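Not quite ready for the laundry
Robots that tidy up are getting out of the lab and into bedrooms and back-of-shop work areas. How close are they to earning their keep?

July 30, 2025

The dishwasher at the Keltden test flat has been loaded so many times that the enamel is worn through on the lower rack. It is an ordinary dishwasher, bought from an ordinary appliance shop, and the two-armed robot that loads it has been at the job since January. On a good run it puts away a family's breakfast dishes in 19 minutes. A teenager under protest would do it in four.

Keltden is one of a handful of small outfits trying to build a machine that can do chores in a home nobody has rearranged for it. The company rents a two-bedroom unit above a bakery and has furnished it the way a tenant would, with mismatched mugs and a couch that is too big for the lounge room. The robot works its way through a list each day. Dishes, benchtops, rubbish, beds. Engineers watch from the second bedroom and write down what goes wrong.

Plenty does. Wet glass is a problem for the cameras, and so is anything black on a black surface. The robot will pick up a plate with confidence and then spend a long time deciding how to turn it. It has trouble with cutlery that has nested together. Tea towels, which have no fixed shape, are harder again, and a fitted sheet remains beyond it.

The picture is different on the shop floor. Ravley, which makes handling equipment for small warehouses, has had robot arms moving cartons for nine years, and its customers have stopped finding them interesting. Cartons are square. They arrive facing the same way, at the same height, under lights that never change colour. When a Ravley arm misses, it stops, a yellow lamp comes on and a worker walks over.

What Ravley's customers now ask for is everything around the cartons. They want a machine to sweep up strapping, sort the returns bin, wipe down the packing bench and take out the rubbish at the end of a shift. The company has a trial under way at a homewares distributor, with one mobile unit working the returns area after hours. It can sort up to four kinds of item reliably. The rest go into a tub for the morning crew, and on some nights the tub is nearly as full as it would have been without the robot.

Cost is the other sticking point. A household machine with two arms, a mobile base and enough computing power on board still sells for the price of a decent new car, and that is before servicing. Grippers wear. Cables fray where they bend. Talpur, a repair business that looks after cleaning machines in shopping centres, has started taking in household prototypes and says most of its work is on wrists and fingers. The motors in the base hardly ever need attention.

There is also the question of supervision. Many of the tidy videos that companies put online show a robot being steered by a person wearing a headset or holding a pair of controllers. It is a legitimate way to teach a machine, and most developers rely on it, but it does not tell a buyer much about what the robot would do alone. Anyone reading a brochure should look for the word "autonomous" and then look for how many attempts it took. 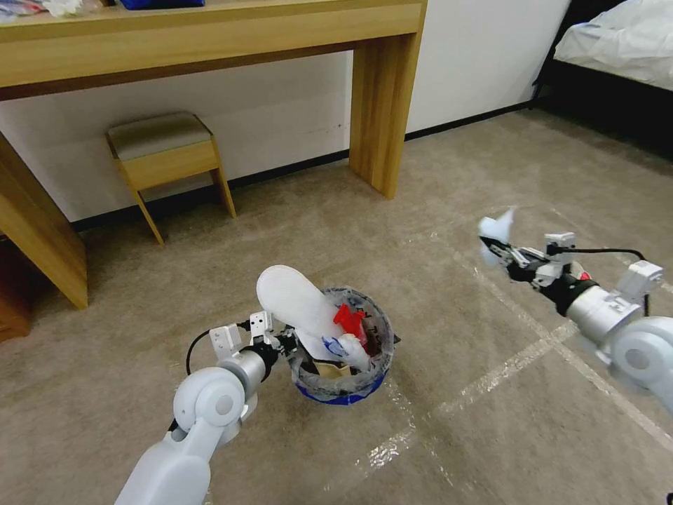 Rubbish is the chore that several developers now nominate as the first one likely to be handed over for good. Mistakes are cheap, the target does not move, and an item that falls short can be picked up and tried again. The difficulty lies in the variety. A bedroom wastebasket might take a crumpled tissue, which squashes to nothing between two fingers, straight after something flat and white shaped like a shoe insole, which has to be held so that it clears the rim. A bin liner folded over the edge is one more soft thing to avoid snagging. Two arms help here, as each can carry its own piece, though the machine then has to keep one from getting in the way of the other.

Then comes the part that software handles worst, which is deciding what counts as rubbish. A receipt on a bedside table may be waiting for a tax return. Keltden's robot currently leaves paper alone unless it is on the floor. That rule has already cost one engineer a parking permit.

Flellivwood, an aged-care provider with a string of retirement villages, is watching all of this closely. Its home-help staff spend much of each visit on light tidying, and it would like them to have more of that time for conversation and medication checks. It plans to put a robot in one vacant unit next year, with a staff member in the room at all times. Residents who have been shown the plans mostly asked how loud it was and whether it could reach under the bed.

For now, the answer to the second question is no. The Keltden machine can get an arm low enough to pick a sock off the carpet, provided the sock is in the open. Anything further back still needs a person on their knees, or a broom handle.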